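Gimside Skediter: dispositivo de compresión y frío para la rehabilitación de rodilla en rugby

Ref. SKD-10. Categoría: recuperación y fisioterapia deportiva / Extremidad inferior

Unidad de control portátil con manguito articulado para rodilla. Destinada a clubes de rugby, servicios médicos de equipo y jugadores en fase de readaptación. Se utiliza en posición sentada o tumbada, con la pierna apoyada.

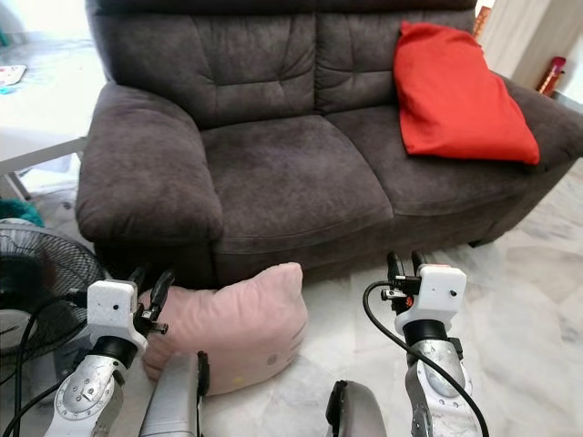
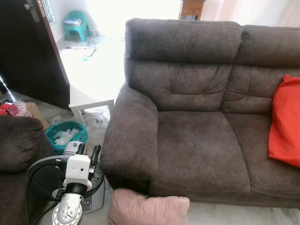
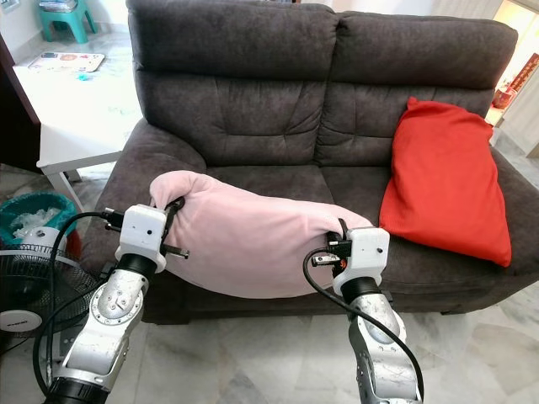 Descripción general

El Skediter combina compresión neumática intermitente y circulación de agua fría en un único manguito. La unidad de control gestiona ambas funciones por separado, de modo que puede aplicarse compresión sin frío, frío con presión estática mínima o los dos modos a la vez. El depósito se rellena con agua y hielo en cubitos; no se admite hielo seco ni geles.

El manguito cubre desde el tercio inferior del muslo hasta la mitad de la pantorrilla. La zona rotuliana queda abierta para permitir la inspección visual de la cicatriz y el paso de los electrodos cuando el protocolo incluye electroestimulación del cuádriceps. Los cierres laterales son de gancho y bucle, con marcas impresas para repetir el mismo ajuste entre sesiones.

Esta versión sustituye a la anterior de conector recto. Los manguitos antiguos no son compatibles con la toma acodada y no existe adaptador.

Indicaciones de uso previstas

Recuperación tras artroscopia menor de rodilla, siempre con autorización del servicio médico.
Sobrecarga posterior a partido o a entrenamiento de contacto.
Edema leve tras contusión directa en placaje o ruck.
Fases iniciales de readaptación en pretemporada, antes del retorno a carrera lineal.

No utilizar en caso de trombosis venosa conocida o sospechada, alteraciones de la sensibilidad cutánea, enfermedad de Raynaud, urticaria por frío o heridas abiertas bajo el manguito. El dispositivo no sustituye la valoración clínica ni acorta por sí mismo los plazos de vuelta a la competición.

Características técnicas

Canales de salida: 2, independientes
Programas memorizables: 10
Presión máxima: 96 mmHg
Regulación de presión: continua, mediante mando giratorio
Contorno máximo de muslo, talla única de club: 117 cm con banda de extensión
Alimentación: red eléctrica o batería extraíble
Pantalla: monocroma, retroiluminada
Idiomas del menú: español, inglés, francés y alemán
Material en contacto con la piel: tejido de poliamida sin látex

Los dos canales permiten tratar ambas rodillas o a dos jugadores de forma simultánea. En este segundo caso cada canal debe llevar su propio programa, ya que el inicio y la parada no se sincronizan de forma automática. La temperatura del circuito es común a los dos canales.

Puesta en marcha

Llenar el depósito hasta la marca interior y cerrar la tapa con el giro completo. Conectar la manguera al manguito antes de colocarlo en la pierna. Ajustar primero el cierre inferior, después el superior y, por último, las bandas laterales. La rodilla debe quedar en flexión ligera. Seleccionar el programa y confirmar con una pulsación larga.

Si la pantalla muestra el aviso P3 durante el primer ciclo, revisar el asiento del conector y volver a iniciar. El aviso T1 indica que el agua está fuera de rango; añadir hielo y esperar a que desaparezca. El equipo no arranca con la tapa abierta.

Protocolo orientativo para plantillas

El protocolo incluido en la memoria de fábrica fue redactado por Deirdre Costello, fisioterapeuta, y revisado por Henrik Ostermann, responsable de producto en Gimside. Contempla sesiones separadas para el día de partido, la jornada de descarga y la vuelta al trabajo de campo. Los valores pueden modificarse y guardarse con el nombre del jugador o con un código interno.

«Lo configuramos en pretemporada y los delanteros lo usan después de la sesión de melé. El registro de presiones nos sirve para comparar semanas», indica Conall Kinsella, preparador físico del club Grulville.

Limpieza y mantenimiento

Vaciar el depósito al terminar la jornada y dejar la tapa abierta. El forro interior del manguito se retira y se lava a mano con jabón neutro. No centrifugar ni usar secadora. La cámara neumática se limpia con un paño húmedo. El filtro de la manguera debe sustituirse al comienzo de cada temporada, o antes si el caudal disminuye.

Contenido del suministro

Unidad de control
Manguito de rodilla ambidiestro
Banda de extensión
Manguera doble con toma acodada
Batería y cargador
Filtro de repuesto
Manual impreso en español

El segundo manguito se vende por separado (ref. SKD-10M). La bolsa de transporte Ayala admite la unidad con la manguera conectada, pero no con el depósito lleno.

Disponibilidad y servicio

Los pedidos de club se preparan en el almacén central. Las unidades con menú en alemán se sirven a partir de noviembre. Para reparaciones, adjuntar el número de serie situado en la base y una descripción del aviso mostrado en pantalla. Consultas técnicas: Saoirse Flanagan. Pedidos y presupuestos: Oisín Heffernan.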